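I finally made it out to Plirnness for their open afternoon in April, after two years of telling everybody I was going to. If you haven't heard me go on about it before, Plirnness is a shared workshop on the top floor of an old building in Brarnmont, up a staircase that has clearly seen a lot of heavy stuff dragged up it (my knees were not impressed). You ring the bell, you wait, you ring again, and then somebody comes down and lets you in and you find out they could hear the first ring perfectly well, they were just in the middle of gluing something.

The somebody was Styliani Karras, who I knew only from her long posts about stepper motors. She is much funnier in person! She had me signed in and holding a mug of coffee before I'd got my jacket off, and then she pretty much let me wander.

I'd come for the arm. Pentti Harju and Tatiana Sýkora have been building it in evenings and spare weekends, and they call it Ranen, and no, I didn't get a straight story about the name. Pentti says it was on a box. Tatiana says there was no box. The idea is simple enough: an arm that rides along a rail next to a table, so it can reach the whole length of the thing without needing to be huge. They wanted it to sort the parts bins, which anyone who has shared a workshop with 18 other people will understand right away.

First, though, I got sidetracked by Veikko Savolainen's corner. He is turning a dead pen plotter into a machine that cuts seed labels, and he had opinions about pulleys that I wrote down on the back of my hand and then washed off at lunch like a fool. What I do remember is his advice about belts. Tension them, run the machine for an evening, then tension them again before you measure anything. I had been doing it once at home and blaming my code for the drift. So that alone was worth the train fare.

Lunch was soup from the place downstairs, which I only mention for the bread. Get the dark bread.

Back to the arm. The version they have going now is the third one. The first used hobby servos all the way up, and Pentti described it as "a drunk pointing at a map." The second had better joints but sat on one fixed post, so half the table was out of reach and they kept sliding bins toward it by hand, and Tatiana said at that point they were just working for the robot. Version three got the belt drive and the rail, and a wrist they took apart 4 times before they were happy with the play in it. They still aren't really happy. Tatiana took hold of it to show me the wobble and I honestly couldn't feel any, but she could, and it bothered her.

The fingers were what I most wanted to ask about, and I got a good long talk out of it. They'd tried soft pads and hooked tips before settling on the plain parallel kind, two fingers that close straight toward each other. Pentti's view is that you can spend a whole winter on clever fingers and end up with something that picks up one kind of washer beautifully. With straight ones you lose a bit on the odd shapes, but you always know where the middle of the grip is, and that makes the rest of the programming so much less painful.
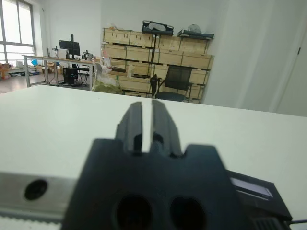 Cables were the other big subject. Everything that goes out to the wrist has to bend every time the wrist does, and they've killed a few wires that way -- always inside the sleeve, of course, where you can't see the break. Tatiana now leaves a generous loop at each joint and replaces the whole run at the first odd reading. I asked if that gets expensive and she said less expensive than an evening of hunting with a multimeter, which, having had that evening, I can't argue with.

They let me jog it with the keyboard for a while. I was terrible at it! The keys for left and right follow the base and my brain wanted them to follow the fingers, and Gaspard Brunet, who was supposed to be sweeping up, stood behind me saying "other left" until I gave up. He's offered to write a mode that swaps the directions over, and Pentti thinks it will confuse everyone who has already learned it the hard way. I left them arguing about it.

If you want to go, they open up to visitors for one afternoon every couple of months and it runs until around 6, later if people are still talking. Bring something broken if you've got it. I brought the driver board from my Hyvönen kit, and Styliani found the bad joint in it before I had finished explaining the problem. I've got it back on the bench at home now, belts tensioned once, and I'm doing the second round tonight.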